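About Cadwaladr Community Cookery School

We teach people to cook ordinary food well. Soup, bread, a decent curry, a roast that doesn't take over the whole day - the things you want to eat at home in the middle of the week. Ffion Humphreys started the school with 2 evening classes and a borrowed set of knives, and we've loved every messy minute since!

Our classes are small and everyone cooks. You'll chop, stir, taste and (now and then) burn something, and then we all sit down together and eat what we've made.
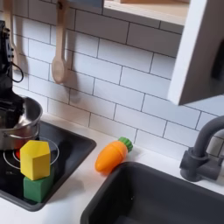

What we teach

The beginners' course, Fino, starts with onions and eggs and goes a surprisingly long way from there. Drikik is our baking strand: flatbreads first, then loaves, then the sticky buns people keep asking us about. If you already cook a fair bit, try Ulusero, our supper club, where a different member picks the menu each month. August was all beans, and it was brilliant.

We run 69 sessions a year, and you can join most of them without having done any of the others. Bring an apron and a tub for leftovers. Knives, boards and ingredients are all included.

Families

Children are very welcome at our family mornings, as long as a grown-up comes too. The youngest ones tear herbs, wash vegetables and shape dough, while older children can have a go at the hob with an adult beside them. We choose recipes that can be made again at home with whatever is in the cupboard. 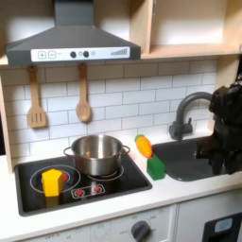 A play kitchen with its own hood, stove and sink

Our recipe library

We keep every recipe we've taught, and the collection has just passed 1,000 - all tested by members, with their notes left in. Some of the notes are longer than the recipes! You can borrow a folder for a fortnight or copy out what you like at the big table.

The school now has 138 members, and many of them first came along for a single class.
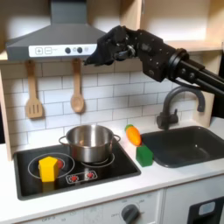
Ffion says the leek and potato soup is still her favourite thing to teach, and that she would happily put it on every course if the rest of us let her. She likes it with far more pepper than the recipe says.

New courses open for booking on August 1, 2023. Come and cook with us!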